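Products > Software > Simulation

Tremon adds living rooms to its home task kit

Print this article | E-mail to a friend

Tremon has released a new set of simulated rooms for teams who train robot arms on household jobs. The Clundby set has 20 furnished layouts and 300 loose objects, and it loads into the same simulator as the kitchen set that came out in March.

Most of the tasks are tidying jobs — picking a pillow up off a sofa, clearing a table, putting things back on a shelf. Each one can be run with the arm and gripper of your choice.
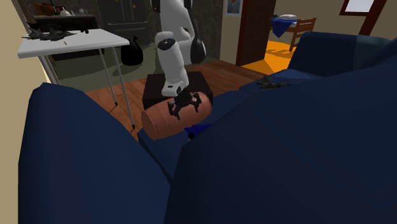

Younes Cherkaoui, who tests software for us, had the set running in 8 minutes on an ordinary office computer. He liked the soft furniture and the clear task files. He was less happy with the lighting controls, which are hard to find and reset each time a room is reloaded.

A license covers seven users. Current Werkberg customers can add the set to their plan from the account page, and a trial with two rooms is free.

Comments (7) | Shares (20)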